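A code of practice for collecting robot training material in people's homes came into force on 2nd April, after nearly two years of drafting. It was drawn up by Plulent, Soler and Urnance, three companies that pay people to carry out household tasks with hand-held grippers so that the results can be used to teach robot arms.

Until now each company has worked to its own house rules. Some asked for written consent from everyone living at an address, others only from the person holding the tools. Rules on personal papers, photographs and medicines differed as well, and people who worked for more than one firm said they were never sure which set applied.

The new code runs to 60 pages, with a short version meant to be kept with the kit. It applies to all work done in bedrooms, kitchens and living rooms, with one operator or several. Offices and test flats are left out for the time being.

Tidying is treated as a task type of its own, as it tends to bring the most personal belongings into view. Operators must agree with the householder beforehand which boxes, drawers and shelves may be opened, and anything bearing a name, an address or a face has to be either cleared for use or put away before recording begins. 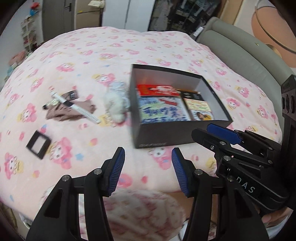
Nektarios Gkikas thinks the wording on faces is too loose. A printed card of a singer and a family snapshot are not the same thing, he argues, and an operator in the middle of a task shouldn't have to decide which is which. He would like the householder to sign off a list of pictures and printed items before any work starts, with everything else kept out of the room.

The drafting group considered a list of that kind and turned it down on the grounds that it would take too long in a well-filled room. It did agree to look at the point again at the first review.

Other parts of the code deal with the handling itself. Grip pads are to be wiped between homes and replaced when the ridges show wear. Operators should not lift glass, open liquids or anything the householder has marked as fragile. Bags and soft items on a bed may be moved, but the bed itself must not be used to store tools between takes - a rule that came out of complaints about marks on bedding.

Where two grippers are in use, both must be checked for loose screws at the start of a session and again after any knock. The check is noted on a card, signed, and kept for 9 months.

Grigoris Karagiannis, who led the drafting, said the group had tried to keep the language plain. "If you need a lawyer to tidy a shelf, we have written it badly," he said. He added that most of the comments received during the trial period had been about shelves and cupboards, where items are packed close together and one slip can bring down several more.

The section on shelving was rewritten as a result. It now asks operators to approach slowly, to take the front item first and to stop if anything behind it starts to lean. Boxes with glossy faces are mentioned separately, as glare can make the edge of a lid hard to find in the recording. Small figures and ornaments standing near the opening should be left where they are unless they form part of the task.

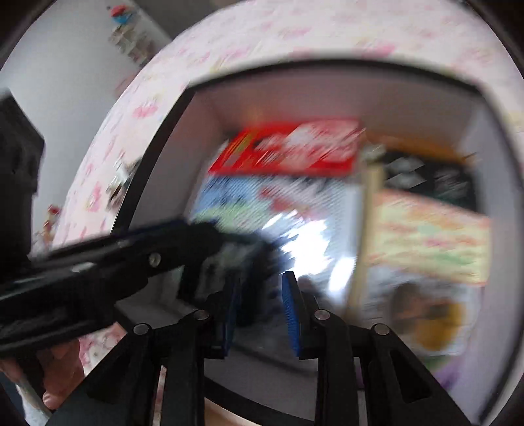
## What happens next

Companies that sign up have until September to bring their existing operators into line. New operators must read the short version and complete a supervised session before working in a home by themselves.

Berkico will carry out the checks. It plans to look at 560 recordings in the first year, chosen at random from all three firms, and to report on how often consent forms were missing or incomplete. Firms that fall short will be given a date by which to put things right, and may lose the right to quote the code in their paperwork if they miss it.

Householders can withdraw consent at any point, including after a session has finished. The company concerned must then delete the recording and confirm in writing that this has been done. Copies already passed to a customer have to be recalled under the same rule.

The short version is free on request from any of the three companies. The full text is available to householders before they sign.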